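Whiplash notes, week 12
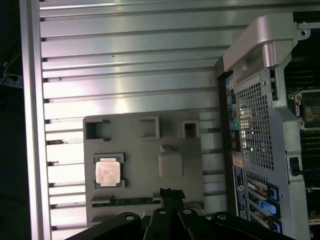 Ribbed metal panel with a gray plastic piece on it.

My neck range of motion is back to normal on the left and still short on the right. The rear-end collision was in February, at low speed, and the X-ray was clean. Dr. Pagano at the Podano clinic says a clean film rules out a fracture but tells you little about soft tissue.

Current routine: chin tucks, 2 sets, morning and night. Shoulder blade squeezes, 3 sets. Heat before, none after. I dropped the foam collar early on his advice -- the stiffness eased within days.

The insurer has paid $400 so far. The claim for the second round of visits is still open.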